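Pruvgate Kitchen Notes
Home > How-To > Fruit and Vegetables

Sorting and Holding Avocados by Ripeness on Color-Coded Plates

Last updated November 13, 2022
Filed under: Storage, Table Setup

This page covers a small sorting station for avocados and other fruit that ripens on the counter. The method uses plates of different colors, one stage of ripeness per color, on a covered table. It replaces the mixed fruit bowl, in which the fruit at the bottom gets checked last and bruised first.

What you need

A table out of direct sun
A sheet of paper or plain cloth to cover the work area
Shallow plates with a raised rim, in at least 2 colors
A small notepad or a strip of masking tape for dates
A refrigerator with one clear shelf

Deep bowls are not suitable. Fruit stacked in a bowl carries the weight of the fruit above it, and the contact points soften early. A shallow plate holds a single layer. The rim only has to be high enough to stop a round fruit from rolling off.

Step 1. Cover the table

Lay the sheet flat and smooth it from the center outward. Creases do not matter unless they tip a plate. A light color is preferred because sap, stem crumbs and soil show up on it. Replace paper when it is stained. Shake out cloth and wash it with the dish towels.

Step 2. Assign the plates

Pick one color for avocados and a different color for lemons and other citrus. Citrus does not ripen further after picking, so its plate is for use and needs no stages. If you keep many avocados at once, add a second plate in a darker shade of the same color for fruit that is still hard. Write the assignment down and keep it near the table.

Step 3. Place the fruit

Set each avocado on its side, against the rim, where it cannot roll. Leave space between pieces. Do not pull off the stem button. Removing it exposes the flesh and lets it brown from the top.

On a pale plate, the dark, pebbly skin of an avocado is easy to inspect for dents and splits.

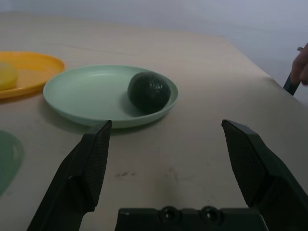

Raili Niskanen wrote in to object to going by skin color at all: I stopped trusting it years ago. I have had nearly black ones that were still like wood inside, and the smooth-skinned kinds stay green until they rot. I go by feel only, once a day, and the plates tell me which ones I have already felt.

Her point is correct for smooth-skinned varieties, and the check in Step 4 is based on feel for this reason. Color is a secondary sign and applies only to varieties that darken.

Step 4. Check once a day

Hold the fruit in the palm and close the whole hand gently. Do not press with a thumb, which leaves a bruise under the skin.

No give: hard. Leave on the plate for hard fruit.
Slight give, even all over: ready. Move to the ready plate.
Soft in one spot only: probably bruised. Cut and use the same day.
Soft all over, skin loose: past use for slicing. Open and inspect before mashing.

Step 5. Hold or speed up

To hold a ready avocado, put it in the refrigerator whole. Expect 2 to 4 days. To speed up a hard one, close it in a paper bag with a ripe banana and check it daily. Do not refrigerate hard fruit. It ripens poorly afterward.

Winter note

A kitchen that is cool in January will slow everything down. Move the table away from exterior walls and windows before resorting to the bag.

Cleaning

Wash plates between batches with warm water and dish soap, and dry them fully. Rinse the avocado itself just before cutting. Water left on stored skin encourages mold around the stem.

Related pages
Freezing Mashed Avocado in Flat Bags
Keeping Cut Lemons
Choosing a Table Cover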